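Support portal — Hand-held grippers and accessories
Ticket: Gripper B loses soft cloth, gripper A does not (same jaw travel)
Status: Solved by customer
Opened: 27/09/2022
Product: Hedley hand-held gripper, two units, with Pumetti wrist camera
Category: Mechanics / Comparison of units

Original request

Hello support team,

We are comparing two of your hand-held grippers in our lab in Mollau before we decide which version we will order for the whole group. Gripper A has the smooth jaw pads and gripper B has the ribbed jaw pads. Both have the same trigger, the same linkage and the same camera mount. The recordings are later used on the Ji arm, so it is important for us that the hand-held unit and the arm close in the same manner.

With hard objects I see no difference between A and B. With cloth I see a big difference. The task is simple: take the edge of a soft bag between the fingers, lift it a little, move it to the side, and release. Gripper A holds the cloth in almost all trials. Gripper B lets the cloth slide out when I start to lift. I expected the opposite result, because the ribbed pads should have more grip.

I did 62 trials with each gripper. Gripper A lost the cloth 3 times. Gripper B lost it 22 times. The same person was holding both grippers and the bag was filled in the same way.

My questions:
Is the ribbed pad intended for cloth at all?
Is there an adjustment of the closing position which I have missed? In the manual I find only the opening width.
Can the camera position have an influence? On B the camera looks a little more downward.

Thank you in advance.

Reply from support

Hello, and thank you for the clear report. The ribbed pad is suitable for cloth, and your numbers for gripper B are not normal. Please check the following points and write the result for each one.

1. Close the gripper fully without an object and look from the front. The two pads must touch over the whole height.
2. Move each finger sideways by hand with the trigger released. A small play is normal, but it should be equal left and right.
3. Check that the pivot screws are not too tight. A tight screw can stop the finger before the end of travel.
4. Please send one picture from the wrist camera during the cloth task.

The camera angle has no effect on the force, but the operator may aim differently if the view is different. Please do not change the camera until the other points are clear.

Customer update 1

I checked the points in your order.

Point 1. Gripper A closes well. Gripper B touches at the tip, but lower down I can see light between the pads. I put a strip of office paper in the lower part and it comes out without resistance. On A the paper is held everywhere.

Point 2. On A the play is equal. On B the left finger has more play than the right finger. It is not much, but I can feel it clearly when I change from one unit to the other.

Point 3. I loosened all pivot screws of B by a quarter turn and closed again. The gap is the same. I put the screws back to the position from before.

Point 4. The picture is at the end of this ticket, together with my notes for it.

I also made an extra test which you did not ask for. I changed only the pads: ribbed pads on gripper A, smooth pads on gripper B. Then I repeated a shorter series of 45 trials with each. The problem stayed with gripper B. So I think now that the pad type is innocent and the fault is in the finger mechanism. I am sorry that the title of my first message was pointing in the wrong direction. I have changed it.

Reply from support

Thank you, the exchange of the pads was a very useful test. More play on one side together with a gap in the lower part usually means that one linkage arm is not sitting fully on its spacer. The finger then closes at a small angle. A hard object pushes the pad straight again, but thin cloth cannot do this, and it is held only by the tip.

Please open the left finger of gripper B and look at the spacer behind the lower arm. It has a flat side and a side with a small shoulder. The shoulder must face the arm. Please also look if a threaded insert stands out of the plastic, because this gives the same effect.

Customer update 2

I opened the left finger of B. All inserts are level with the plastic, I checked with a steel ruler. The spacer was turned the wrong way, with the flat side to the arm. I cannot say if it came like this or if we did it. In April we had both grippers open for cleaning, and I must admit that we did not take notes of the order of the parts.

I turned the spacer, closed the finger and repeated the paper test. Now the paper is held over the full height, and the play is the same on both sides.

After this I repeated the cloth task with B and the ribbed pads. The slipping at the start of the lift has gone. I see one other effect: the ribs sometimes keep the cloth for a moment when I open the fingers. The smooth pads release more cleanly. For our task this is important, as a late release makes the end of the recording difficult to cut.

For the filled bag we use normal products from the shop, among them a carton of lemon tea drink and a tube of M&M's. They give the cloth some weight and make folds which are not always the same, and this is nearer to the later work with the Ji arm than a flat towel on the table. 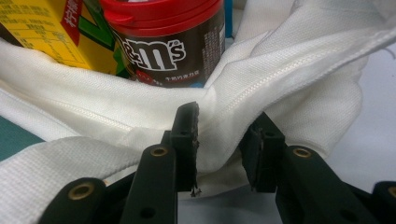 Attachment 1: Wrist camera view, cloth between the two jaw pads.

Notes for the attachment: I look mostly at the strip of cloth between the pads. When the pads take only the top layer of a fold, the weight of the bag pulls it down easily. When they take the whole ridge, the hold is much better. I now write this down for every trial, and I recommend it also to other users who compare pads. The left pad tip is a little worn and has some loose dark threads at the corner. Is this a reason to replace it?

Reply from support

Good to hear that the spacer was the cause. A slightly worn tip is not a problem for cloth. Please cut the threads away with small scissors and do not pull them, and replace the pad if the paper test begins to fail at the tip. We will add the direction of the spacer to the assembly page — at the moment it is only shown in the exploded drawing.

About the late release: open the trigger fully and wait a short moment before you move the hand back. If this does not help, stay with the smooth pads for cloth.

Customer update 3

I cut the threads and tried the slower release. It is better, but with the ribbed pads I still have the cloth hanging now and then. We will order the smooth pads for all units and keep one ribbed pair for the hard objects. I marked the correct side of the spacer with a white pen on both grippers.

From my side the ticket can be closed. Thank you for the patient help.

Ticket closed by customer.
Related articles: Paper test for jaw pads — Order of parts, left and right finger — Replacing jaw pads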